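로봇팔로 집안일 시켜보기 - 어디까지 되나 (초보용 정리)

작성: Ruan Moodley / Jun 5, 2022

급하게 씀. 오타 있으면 댓글로.

결론부터. 집안일 통째로는 아직 무리. 물건 하나 집어서 옆으로 옮기기, 이 정도는 됨. 조건 맞춰주면. 아래는 3월부터 Ornville 집에서 삽질하면서 정리한 순서.

준비물
- 그리퍼 달린 팔, 손목 카메라
- 밝기 조절되는 스탠드 (천장등만으론 부족)
- 마스킹 테이프
- 시간. 생각보다 많이

1. 일을 잘게 쪼갠다
"방 치우기" 이런 거 안 됨. "바닥에 있는 거 하나 집어서 상자에 넣기"까지 내려가야 함. 처음엔 물건 종류도 2개로 제한. 욕심내면 다 꼬임.

2. 시범 녹화
사람이 직접 팔 조종해서 같은 동작 반복. 나는 동작 하나에 200번 찍음. Tavion Lindgren은 112번으로 해봤다는데 카펫 위에서만 되고 마루로 넘어가면 헤맸다고 함. 바닥 바뀌면 시범도 따로 찍을것.

3. 손목 카메라 화면 먼저 보기
제일 많이 건너뛰는 단계. 사람 눈에 멀쩡한 방도 손목 높이에선 딴판. 볼 것:
- 그리퍼 끝이 화면에 들어오는지
- 그늘에 묻힌 물건이 배경하고 구분 되는지
- 나무 표면에 빛 번지는 데가 있는지
- 늘어진 케이블이 팔 지나갈 길에 걸리는지

어두운 쪽 물건은 나도 뭔지 몰겠음. 그럼 모델도 모른다고 보면 됨. 두 장 다 나무에 빛 번진 데가 있고 나머지는 어두움.
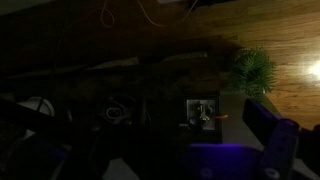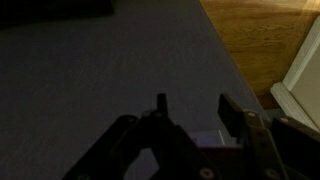 4. 조명 손보기
스탠드를 낮게, 옆에서. 번쩍이는 부분 생기면 각도 틀고 다시 확인. 커튼은 치고 시작. 낮에 찍은 시범하고 밤에 돌리는 조건이 다르면 성공률 뚝 떨어짐. 스탠드 위치는 바닥에 테이프로 표시해둘 것.

5. 돌려보고 기록
한 번에 35회씩. 성공/실패만 적지 말고 어디서 멈췄는지도 메모. 내 경우엔 집는 것보다 놓는 데서 더 많이 실패함. 상자 모서리에 걸리고, 그리퍼 안 벌리고 그냥 돌아오고.

6. 사람 손 빼보기
여기가 진짜 시험. 물건 위치를 매번 사람이 맞춰주면 그건 집안일 한 거 아님. 대충 던져놓고 돌려볼것. 우리집은 여기서 막혀있음. 빨래 개기, 설거지는 시도도 못함.

자주 막히는 데
- 얇은 물건: 바닥에 붙어있으면 못 집음. 손가락 패드 바꿔야 함
- 검은 물건 + 어두운 카펫: 조명부터 다시
- 케이블: 치우고 시작. 팔에 감기면 바로 정지

다음 글은 놓기 동작만 따로. Rutilio Trujillo가 쓴다는 패드도 구하면 같이 올림.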